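House rules for two arms and a peg

I have been asked to write standards. Anyone who has seen my sock drawer will see the humour in this, but Waldemar Sikora went on leave, and when he went the folder marked "Good Practice" slid across to my side of the desk. It had one page in it. The page said "TBC".

So for the past while I've been putting together the rules our small group will follow when we set up a task in simulation, run it, and tell other people how it went. The project is called Clusutum, a name I had no part in. The task is as humble as they come: small things, a table, a bin, a pair of arms. You would think there was very little to have rules about. I have 13 of them so far and I'm told that's on the lean side.

Most came out of rows. I'll set down the ones I think might be of use to somebody else, and leave out the three about file names, which caused the most bad feeling and would put you to sleep.

The first argument was over the room. We'd been using a version with a table on a plain grey nothing, and the results from it were lovely. Then Pugh, our test runner, got pointed at the furnished room and the scores fell through the floor. Same arms, same bin, same table, and now a clock on the wall and a shelf with some books on it. I spent an afternoon feeling personally let down by a shelf. 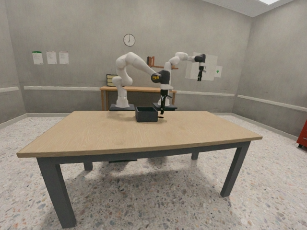 The furnished room. One arm down by the bin, the other keeping well out of it.

Which gave us the rule I'm proudest of: any figure we report has to come from the furnished room, and the plain one is for finding bugs. You can use the plain one all day long. You can't put it in a slide. There was some grumbling about this from people whose slides were already made.

The second rule is about the arm that isn't doing anything. When only one arm has a job, the other gets parked, high and clear of the table, and its parked position is written down in the task sheet along with everything else. Before this we left it wherever it had finished last time, and we lost a good part of September to a fault that was simply the idle one's elbow being in the way. The fault report ran to 30 pages. The fix was one line. I have kept the report, for the next time somebody tells me that writing down the obvious is a waste of effort.

Real workshops are stricter about this than we are, and quite right too. If you're working beside a real arm there are proper published safety standards, and a blog post by a man who was handed a folder is no substitute for reading them. Our arms can't hurt anybody. They can, however, pass through each other like ghosts if you've switched the wrong thing off, and then report a success. Rule four: collisions stay on. If you turn them off to test something, you say so in the log, in words, and turn them back on before you go to lunch.

Rule five is the one about what counts as "done". I'd assumed we all agreed on this. We had, between four people, five definitions. One person counted it as done when the fingers closed on the object. Another wanted it lifted. I wanted it in the bin with the gripper open and out of the way, and was called old-fashioned. We now write the finish line at the top of the sheet before anything is run, and it can't be changed afterwards to suit the results. If you want a different finish line you start a new sheet, and the old one stays where people can find it. Studow, the tool we keep the sheets in, makes deleting things very difficult. I used to list that as a fault.

Then there is the matter of looking. Pugh will do 879 runs and hand you a percentage, and the temptation is to take the percentage and go home. I did this for months and thought myself very modern. Rule six says that someone watches up to 60 of them, picked by the machine and not by the person whose work it is, and watches from the close view as well as the wide one. From across the room everything looks like competence. You want to be down by the fingers, where you can see how the gripper is lined up with the peg and whether the gap between the pads is pointing at it or at a patch of bare wood.
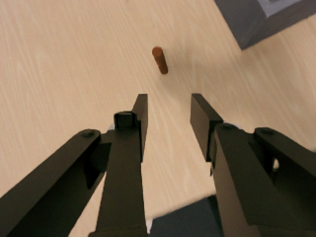
What goes in the log

This part is dull and I make no apology for it. Every run gets the room it used, the starting position of both arms, the finish line as written, and the seed, so that somebody else can have the same bad day you had. Failures go in the same table as successes. We used to keep a separate tab for "odd ones", and it will surprise no one that the odd ones were all failures.

If a run is thrown out, the log says who threw it out and why. "Looked wrong" is not a why. I have been caught by this myself, twice, and both times it was pointed out to me in front of a visitor from Purent, who wrote it down.

Comments are free text, and I've given up trying to stop people being rude in them.

Still to settle

Whether changing the lighting makes it a new task or the same one. Whether the table's wood grain should be swapped between runs, which I'm for, and which the person who'd have to do it is against. And how long a rule has to go unbroken before we're allowed to drop it, a question I suspect will be waiting for Waldemar when he gets back. I've put it on the second page of the folder, under "TBC".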